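Corrediças, folgas e a gaveta que prende a meio

Retomei em maio a cómoda do quarto pequeno, uma peça de pinho com gavetas sobre guias de madeira. O sintoma era sempre o mesmo: a gaveta de baixo abria direita até meio curso, rodava ligeiramente e encravava. Cera de vela resolvia durante uma semana.

O mecanismo está descrito em qualquer manual de mecânica elementar. Uma gaveta puxada fora do eixo roda até tocar nas duas guias, em cantos opostos. Se a distância entre esses dois contactos for curta em relação ao braço da força, o atrito cresce com o esforço e a gaveta bloqueia. Puxar com mais força agrava. Gavetas largas e pouco profundas são as piores, e as de puxador duplo também, quando se usa só uma das mãos.

Medi a folga lateral com um apalpa-folgas emprestado pelo Abdelghani Younis. À frente estava dentro do aceitável. Atrás, o corpo do móvel tinha aberto e a folga era mais do dobro. O painel traseiro estava preso só com agrafos, metade deles soltos, e a estrutura deixara de ter esquadria.

Ordem de trabalhos, tal como ficou no caderno:

Retirar as gavetas e numerá-las a lápis no fundo.
Medir as duas diagonais do corpo, pela frente e por trás.
Esquadrar com um grampo na diagonal mais comprida.
Substituir os agrafos por parafusos de 20 mm, com pré-furo.
Colar um calço na guia esquerda, do meio para trás.
Aplainar o calço até a gaveta passar sem tocar.

Usei 12 parafusos no painel. A cola foi a Lindqvist branca, que já tinha aberta. Deixei secar de um dia para o outro e só então toquei no calço com a plaina – duas passagens a mais e teria de o refazer.

Para a gaveta de baixo, que leva ferramenta, passei a corrediças metálicas. Comprei na Redava um par da Dumier, de esferas, extensão parcial. Exigem uma folga lateral certa de cada lado e toleram mal o desvio. A gaveta original era larga demais e tive de desbastar as ilhargas, trabalho lento e sem interesse. O par custou 26 euros. As gavetas de cima ficaram com guias de madeira, agora com parafina.

A altura das duas corrediças marca-se a partir da base, com um calço cortado à medida, e nunca a partir do tampo. O tampo desta cómoda tem uma flecha visível à régua.
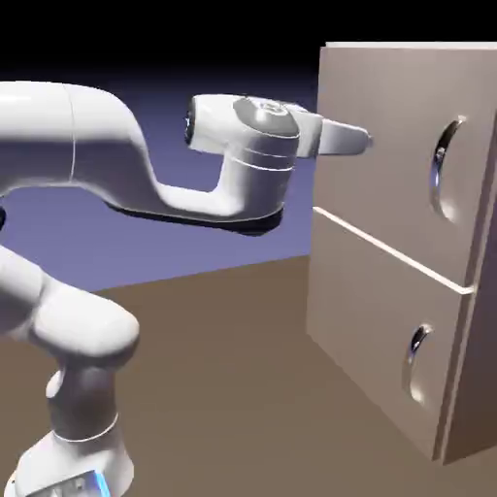 É preciso lubrificar as corrediças de esferas?
Em uso doméstico normal, basta mantê-las limpas. Vêm lubrificadas, e o óleo fino acrescentado por cima prende pó e serrim. Se rangerem, limpa-se a pista com um pano seco e aplica-se uma película de massa branca de lítio.

Falta o batente traseiro. A Raili Heiskanen sugeriu um taco de faia com feltro, em vez do pino que lá estava, e vou experimentar. Falta também decidir o que fazer ao verniz, que está amarelado só nas frentes. Em agosto volto a medir as folgas, com o tempo seco, e anoto os valores ao lado dos de agora.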